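Brusby Herbarium -- Collections Support
Fault log: specimen database and seed store
Status: Open, awaiting supplier
Priority: 2
Category: Forest plots, label and location data

Summary of the fault

Specimen records from the Bruvville forest plots are being shown against the wrong plot on the public map. The dried specimens themselves are correctly labelled. The error affects the online record only, and no sheets have been moved or relabelled as a result.

Reported by: Bruvville field station
Reported to: Collections Support, by telephone, Wednesday morning

Details as reported

The field station was preparing its January return and compared the printed plot list with the public map. Records of birch and alder seedlings collected in plot 3 were displayed in plot 11, on the far side of the stream. The station confirmed that plot 11 is mature spruce and has no alder in it. A search on the plot name returned the correct sheets, but a search on the map did not.

The station asked that loans be suspended until the matter was understood. This was agreed for the Bruvville material only. Loans from other collections have continued as normal.

First checks

The paper labels were compared with the collecting books for the affected sheets. Plot numbers, collectors' numbers and habitat notes agreed in every case. The fault was therefore taken to lie in the database or in the map service which reads from it.

The map service was restarted and its stored copy of the records cleared. There was no change. The same records were opened from a second computer in the reading room, with the same result.
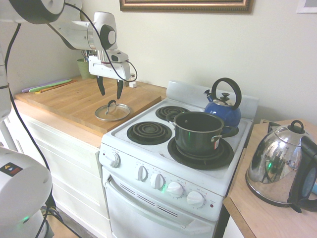 Records entered before the move to the Hamis database were then examined separately. These displayed correctly. The fault was present only in records brought across in the last transfer, which also included the exchange material received from Riihimäki. The Riihimäki sheets carry full map references and were not affected.

Cause

The Bruvville collecting books give a plot number and a distance from the plot's corner post. They do not give a map reference for each plant. When the records were transferred, Hamis supplied the reference by looking up the plot in a table of corner posts. The table in use was an old one, drawn up before the plots were renumbered following the storm clearance. Plot 3 in the present scheme occupies the ground formerly called plot 7, and the old table places number 3 where plot 11 now lies.

A total of 33 records are affected. Most are seedlings and young trees, with a small number of mosses taken from fallen trunks.

Action taken

The old table has been withdrawn from the live system and kept in the archive, as it is still needed for reading the earlier books. The current table has been loaded on the test system. The affected records were run through it there and now fall in the correct plot -- the field station has checked them against its own list and is content.

The correction has not yet been made on the public map. Hamis does not allow a location to be changed in bulk without the supplier's approval, and a request has been sent. In the meantime a notice has been placed on the Bruvville search page advising readers to rely on the plot name.

Outstanding

Supplier to approve the bulk change. Collections Support to apply it and to run the map search again for both plots.

Field station to send a scanned copy of the renumbering plan for the archive.

Loans of Bruvville material to remain suspended until the public map has been checked.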